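4.2 The blank board as household furniture

Of the 60 households in the Troresholm survey, 38 kept a whiteboard and 23 had nothing written on it at the time of the visit.

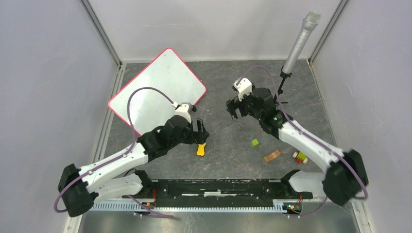 Figure 3. White board with rounded corners and a red-pink border, face blank, lying at an angle on a dark gray surface.

One respondent in Ulter held that a clean board was the only kind worth owning, as a full one just reminded her of the dentist. Others were less frank, but their boards agreed with her. Grabner treats the empty board as a failure of planning. We are inclined to be kinder. A board bought in January with four colors of marker has already done much of its work by the time it is hung up, and some of ours had never been hung up at all. They lived behind doors, under beds and, in one case, beneath a cat. Owners still called them "the schedule." The messages themselves (1225 in the Skunex diaries) were mostly written on envelopes, and are taken up in Section 4.3.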